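Guthrie Robotics Club: gallery from the autumn sorting project

Gallery put together by Ailsa Leckie, November 26, 2022

I was asked to write something cheerful to go with the club's pictures. I'll do my best, but readers who have followed these pages since May will know that I was against the sorting project from the start, and a term of it has only brought me halfway round. The vote went 54 in favour, and I've accepted it. What follows is a fair account of what the students set out to do, what they managed, and what I still think is being oversold.

The task sounds like something you'd give a toddler. Plastic fruit and vegetables are tipped out on a table, and a pair of grippers on an overhead gantry has to move the right ones into a clear bin. Cenville, who lent us the bench space, ran a very similar exercise with their own second years and put out a poster with the word "autonomous" on it three times. Ours is not autonomous in any sense my mother would recognise. For most of the term a student drove the grippers by hand while the software kept a record, and only in the last few weeks has the program been allowed to try on its own.

I don't mind that. Learning from recorded attempts is a perfectly respectable way to go about it. I do mind when the open evening leaflet skips the part where a seventeen-year-old spends a whole afternoon steering a tomato.

A word on the numbers, as parents keep asking. The club logged 188 attempts before the half-term break. The target on the whiteboard was 1,000, a figure chosen as far as I can tell for its roundness. We are not going to reach it. More to the point, I have yet to hear a good argument that the last few hundred would teach the program anything the first lot didn't, if they all use the same table, the same bin and the same handful of fruit.

The software is called Cerum and was written by last year's group. It is tidy, it has comments in it, and it falls over if you unplug the wrong thing. This year's students have fixed a good deal of it and broken a smaller amount. The name of the team is Cudamard, which they have declined to explain to me.

Why fruit? The shapes are awkward, the skins are slippery, and a strawberry with a leafy top doesn't sit in a gripper the way a cube does. Those are good reasons and I was persuaded by them. I was less persuaded by the claim that this has anything to do with farming. A real strawberry would be jam by the second attempt, and I'd ask the team to take that line out of their presentation before a judge does it for them.

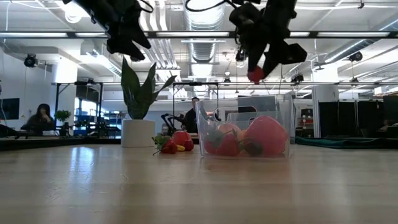
One red fruit in the right-hand gripper, held over towards the bin, with two strawberries in there already. The tomatoes and the red pepper are still out on the table. Letting go cleanly over the bin has given the students far more bother this term than picking up.

Ruaridh wrote in after the first version of this page went up to say that I was being hard on them, that he had watched the program miss the same pepper all one afternoon and then seen the students work out for themselves that they had only ever shown it the pepper lying one way round, and that he would sooner his daughter learned that than won a cup.

I'll give him the pepper. It was the best bit of work anybody did this term, and it came from two students arguing over a log file with no adult involved. They went back, recorded the pepper on its side and upside down, and wrote up what changed. The write-up is five pages, has a proper table in it and admits what it can't show. If the whole project had been run like that I would have had very little to complain about.

My remaining grumbles, for the record. The bin should be moved between attempts, and I have said so at every meeting. A dropped fruit should count as a failure even if it happens to roll somewhere useful. And could whoever keeps the log please write down when a person has stepped in to help? At present a rescue and a success look the same on paper.

The club carries on next term with the same equipment. New members are welcome, doubters especially. Log sheets and the pepper write-up are in the blue folder in the club room, and corrections to this page should come to me.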